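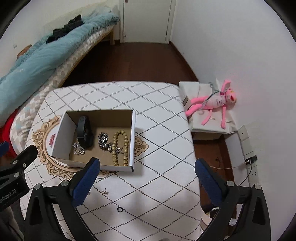
By Namari

Jewellery box

A jewellery box is any container kept for rings, chains, beads, bracelets and the other small things people wear. The name brings to mind velvet and a tiny brass key, but the family is far wider than that, and one of its most useful members is the plain open cardboard box! White outside and brown kraft paper within, it makes a lovely backdrop for silver, which stands out at a glance.

Contents

Few boxes hold jewellery alone. A silver curb chain may share its corner with a finer chain bracelet, a long string of beige beads and a black smartwatch band, and the mixture is half the charm. Long bead strings, including the kinds used for prayer, are best laid in wide loops along one side, where they can be lifted out in one go. Heavy chains coil happily in the middle. Watch bands can stand upright against a wall of the box, which saves a surprising amount of room.

Small pieces

Earrings and rings are the great escapers. They slip under chains and catch in bracelet links, so many people set them on the tablecloth first and put them away last. A white cloth is excellent for this (a black ring shows up beautifully on it), although a busy pattern can hide a tiny pair of silver earrings very well indeed. Pairs should be fastened together before they go in, and a scrap of card with 2 holes does the job perfectly.

Regional habits

In Bovham the open box traditionally sits on a low table near the door, ready for the morning. Households in Randden prefer a lid, and turn out the whole box every March for a thorough sort, a cheerful occasion with plenty of swapping. The Randden spring fair once showed 900 boxes, a good many of them reused packaging.

Care

Silver likes a dry place and a soft cloth. Beads should be wiped and never soaked, as damp weakens the thread. A cardboard box wants replacing once its corners go soft.

See also: Bead stringing; Curb chain; Trinket dish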